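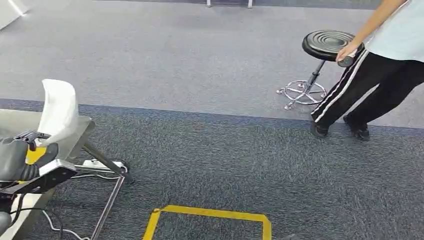
Timothée Cordier wrote:
> Has anybody run the Zanlow fingers next to the Barbier ones on the same arm? I only care about thin stuff - paper, cloth, bags. The spec sheets are no help at all.

Hi Timothée, hi all,

Yes, we did both this month! We ran 216 picks with each set, same arm, same controller settings. The Barbier fingers dropped 57 and the Zanlow ones 7, so for thin stuff I'd go Zanlow without much thought. They're slower to close, though, and my colleagues on the box-packing job hate that.

One thing to watch - the head camera loses the fingertips when the wrist turns in past the bracket. I ended up moving the stand a bit and redoing the calibration (twice, ugh).

The pads are supposed to last up to 1,000 cycles. We haven't got that far yet. I can send the logs if you want them.

Cheers from Prernham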